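Zolletside Forums > Desk & Stationery > Pencil cases: hard or soft?

hfukuda
My soft pouch ate another eraser, so I've gone over to a white plastic case. Thoughts before I get attached?

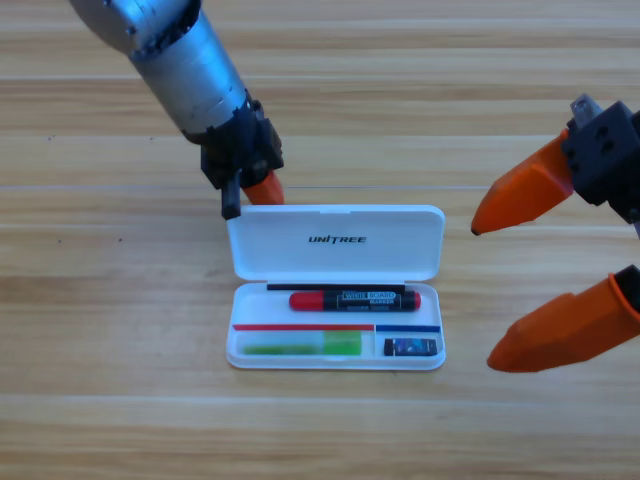 Open on the table, lid flat out behind the tray.

Begay468
Glossy white. Bold. I give it until November before it looks like the inside of a bus.

wandale_w
Toothpaste on a damp cloth, wipe, done. Mine has survived 2 kids and a spaniel.

Begay468
Toothpaste is an abrasive. Enjoy your matte white case.

Sunita Escobedo
Soft pouches forever. A hard case dropped in a quiet library is a public announcement. Also that lid doubles the space you need, and my desk is mostly mug.

hfukuda
I like the lid lying flat. I dump the erasers in it and pretend it's a second tray.

wandale_w
Same, until you shut it and forget. Then it's maracas.

demon_198
Line the tray with felt. Cut it a little small and round the corners or it bunches up.

Sunita Escobedo
So the fix for a hard case is to make it a soft case. Noted.

demon_198
It's a hard case with manners.

Begay468
Still wrong about the toothpaste, for the record.

hfukuda
Buying felt tomorrow. Gray or green?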